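4.2 Gripper upkeep on the two-arm cell

Most reports on two-arm handling give a paragraph to the controller and a single line to the hardware, usually that it was "calibrated before use." We doubt that this line means much. The Skineck cell has two arms, each with a parallel gripper whose fingers ride on flat bar linkages, and it was set up at the start according to the Solia procedure that came with the mounting kit. The procedure covers alignment of the arm bases and zeroing of the fingers. It has no step for checking the linkage bolts once the cell is in service, and we could find no reason for the omission.

We kept a plain log. Over 19 working sessions the cell ran 642 grasp attempts, and before each session one of us checked every linkage bolt by hand with a torque driver. Bolts were found below the set value in 13 of the 19 sessions. We don't claim that this caused failed grasps. The log can't separate a slack link from a poor approach angle, and the sessions with the most slack bolts were also the longest ones. What we can say is that a cell described as calibrated was, by its own paperwork, out of adjustment most of the time, and that the control software raised no fault on any of those sessions.

The Rees thread compound recommended to us was applied to the left gripper only. The right gripper was left as delivered. After the change the left side needed less retightening, but the left gripper also did less of the lifting in that period, so the comparison is weak and we would not repeat it as evidence for the product.

Re-zeroing was a second source of doubt. The Flurkon utility reports finger opening from the motor side, upstream of the linkage. Play in the links doesn't show up in its number at all. A gripper can read as perfectly zeroed while one fingertip has moved enough to feel with a fingernail. We now measure the gap at the tips with a gauge block, fingers open and fingers closed, and write both values down before the arms are allowed near a shared object. Rim grasps on light containers are where we would expect a small offset to matter, as both grippers hold the same part and any mismatch goes into the part or the wrists. 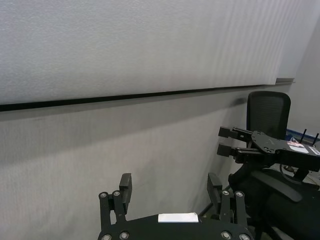
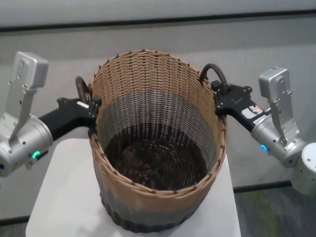

Figure 7. The Skineck cell: an open gripper with its linkage bolts (first panel) and a rim grasp on a woven basket with both arms (second panel).

Does a successful zeroing routine show that a gripper is ready for use?

It shows that the motor and its encoder agree. The state of the links and bolts has to be checked separately, at the fingertips and with a tool, and we would treat any claim of readiness based on the routine alone with caution.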